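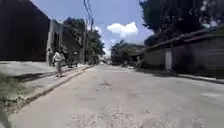

Chapter 4
Booking and Routing a Small Tour

Sharon Simiyu had 19 dates on paper before she had a single signed offer. She was managing Kidby, a four-piece folk band with one album out and a second due in March, and she had drawn up the run the way most new managers do, by listing the cities where the band wanted to play. When she put the list on a map, the route crossed itself five times. Two of the drives could not be finished before load-in, even if the band left right after the show the night before.

This chapter covers the work that turns a list like that into a tour. Chapter 3 dealt with a single concert, seen from the promoter's side. We now move to the artist's side and to a string of concerts, where every date affects the ones next to it. A good fee in the wrong place can cost more than it brings in.

Key terms for this chapter: anchor date, routing, hold, first hold, challenge, guarantee, versus deal, radius clause, settlement, advance.

4.1 Anchor Dates

A tour is normally built outward from a few fixed points. These are called anchor dates. An anchor is a show that pays well enough, or matters enough for other reasons, that the rest of the run can be arranged to suit it. Festivals are common anchors, and so are college shows, which are often booked early and paid from a set budget.

Kidby had two possible anchors. The first was the Prilier, a seated theater that wanted the band as support for a better-known singer, Rweyemamu. The second was a headline night at Juvetti Hall, a standing room in a city where the band had already sold out a smaller club. The theater date was fixed, as support dates nearly always are. The hall could offer a choice of nights.

Simiyu placed the theater first and asked the hall for holds on either side of it. A hold is a reservation of a night without a contract. Venues often keep several holds on the same night, ranked in the order they came in. The act with the first hold has the right to confirm. If an act lower down is ready to commit, it may issue a challenge, and the first hold must then confirm or give up the night, usually by the end of the next business day.

4.2 Filling the Gaps

Once the anchors are in place, the open nights between them have to earn their keep. A night off still costs money – rooms, meals, van rental and crew wages go on whether or not anyone plays. For this reason a manager will often accept a modest guarantee in a small town that lies on the way to somewhere bigger.

The size of the room matters less than new managers expect. One of the dates Simiyu added was a listening room with 50 seats. It sold every ticket, the owner provided dinner and beds, and the band sold more records there than at some shows with much larger crowds. Kidby left with $1,525 after the split and merchandise were added together. A club in the next city had offered a higher guarantee, but with no lodging and a drive in the wrong direction.

Before accepting any gap date, check the contract for the nearest anchor. It may contain a radius clause, which bars the act from playing within a stated distance of the venue for a stated time before and after the show. A typical clause for a club act might cover 50 miles. Festival clauses can reach much farther and last for months. A promoter will sometimes waive the clause for a small show if asked in advance, and the waiver should be in writing.

4.3 Drive Times

Work out each drive from the loading door of one venue to the loading door of the next. Use the speed of the slowest vehicle, add time for fuel and food, and count back from load-in. If load-in is at 3 p.m. and the drive is six hours, the van leaves no later than 8 a.m. After a show that ended at midnight, with another hour to pack, this is already a hard day. Two such days in a row should be avoided where the holds allow it.

Simiyu's second draft had fewer dates and no crossings. Table 4.1 sets out the new route next to the first one, with the drive and the guarantee for each night.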